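4.2 Shelf order and price labeling in small grocery stores

The second part of the study looked at how packaged drinks are set out on open metal shelving, and how the price shown on the shelf edge relates to the goods standing directly over it. Small stores differ from large ones in this respect. A large store works from a printed shelf plan, and the position of each product is fixed before the goods arrive. In a small store the person who fills the shelf also decides where things go, often while a delivery is still being unpacked, and the decision may be changed several times in a week.

Shelf records were collected from 69 stores in the Lekwood and Stirkholm districts. Each store was visited on 2 occasions, the first in December and the second after the winter stock had been sold through. One store in Stirkholm closed between visits and was replaced by another of similar floor area on the same street. The record sheet was adapted from the one used by Rahimi in her earlier work on dry goods, with a column added for handwritten labels. Entries were closed on 16 March 2023.

For each shelf bay the observer noted the drink type, the package form (bottle, carton or can), whether packages stood upright or lay flat, and the type of price label. Bottles and cartons were recorded separately throughout. They behave differently on a shelf: a bottle keeps its place when its neighbor is taken out, while a small carton in a loose row tends to shift or fall, and fallen cartons are easily pushed toward the back. Cartons still in their shrink-wrap were entered as reserve stock even when they stood among packages offered for sale. Figure 4 gives a view of a bay with bottled soft drinks on the upper shelf and juice cartons on the shelf under it.

Handwritten price labels were present in 131 bays. The most common form had two figures, the maximum retail price (MRP) and a lower price at which the store was selling. Where both figures appeared, they were usually on separate labels fixed side by side - the arrangement shown in Figure 4, where an MRP of 20 Rs is set next to a discounted price of 18 Rs. Labels of this kind seldom named the product. The customer was left to connect the price with whatever stood nearest, and in bays holding more than one brand the connection was open to doubt. Several shopkeepers told the observers that they were asked about such labels daily and did not regard this as a difficulty.

Restocking had a clear effect on carton rows. In stores where cartons were straightened by hand at the time of filling, the front row was still upright at the second reading of the day in most bays. In stores where new cartons were set in front of old ones without straightening, packages lying on their sides were common by midday, and different brands of juice were more often found mixed in the same row. The Pemier group of stores, which trains its staff to clear the full depth of the shelf before filling, had the fewest mixed rows. The two Baxter stores followed no set method and varied widely from one visit to the next.

Figure 4. Drinks bay with bottles on the upper shelf, juice cartons on the middle shelf, and handwritten price labels at the upper left. 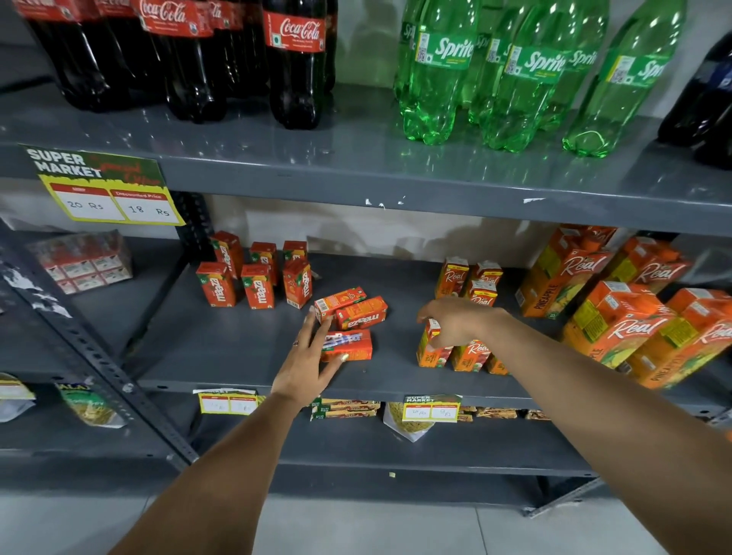

Why were bottles and cartons recorded separately?
Cartons in loose rows shift and fall more easily than bottles when a neighboring package is removed, so a single count of displaced packages would have hidden the difference between the two forms.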